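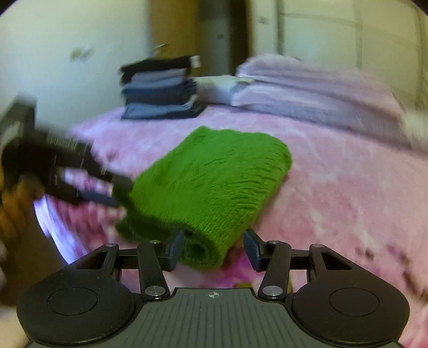
**COMMUNIQUÉ DE PRESSE**

Grorport, le 24 octobre 2025

# Jaltell ouvre à Grorport un atelier de réparation de vêtements et de linge de maison

Jaltell, entreprise de collecte et de revente de textiles d'occasion, ouvre un atelier de réparation dans l'ancienne halle Collado, à Grorport. Le site occupe 700 m² sur deux niveaux. Le rez-de-chaussée accueille le public, l'étage est réservé à la couture, au lavage et au stockage.

Jusqu'à présent, les pièces abîmées collectées par Jaltell étaient revendues au poids à des effilocheurs. L'entreprise souhaite désormais en remettre une partie en état sur place. Les particuliers pourront aussi y déposer leurs propres affaires : pulls, manteaux, couvertures, rideaux, housses de couette. Les chaussures et la maroquinerie ne sont pas acceptées pour le moment.

« Les clients de nos boutiques nous demandaient souvent où faire repriser un tricot. Nous n'avions pas d'adresse à leur donner », explique Usa Phromma, directrice de Jaltell.

## Dépôt et tarifs

Un devis est remis au comptoir, avant tout travail. Les reprises simples (bouton, ourlet, petite déchirure) sont facturées au forfait. La maille est chiffrée à la pièce, selon le fil et l'étendue des dégâts. Les articles doivent être apportés propres. Passé deux mois, ceux qui n'ont pas été réclamés rejoignent le stock de revente, après un dernier rappel par courrier.

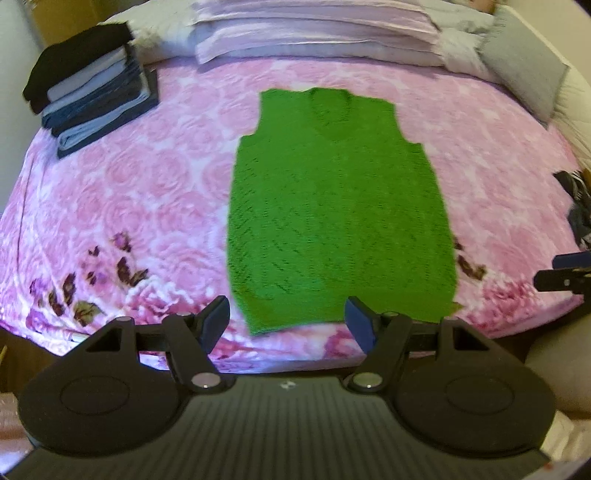 La maille est confiée à Charoen Nakpan, remailleur de formation, qui encadrera aussi deux apprentis. L'atelier dispose d'un nuancier de 156 fils de laine et de coton. Lorsque la teinte exacte manque, le client choisit entre une couleur voisine et une reprise volontairement visible.

## Des cours dès février

À partir de février, l'association Lisness animera des cours du soir à l'étage : reprisage, pose de fermetures, entretien des lainages. Le programme est préparé par Izzati Yeoh. La première session compte 115 places, toutes séances confondues. Les inscriptions se font au comptoir, sans condition de niveau, et le matériel est prêté.

## Informations pratiques

- **Adresse :** halle Collado, entrée côté quai, Grorport
- **Horaires :** du mardi au samedi, de 10 h à 18 h
- **Accès :** rez-de-chaussée de plain-pied, ascenseur pour l'étage

**Contact presse :** Vichien Khamphan, service communication de Jaltell. Visites de l'atelier sur demande.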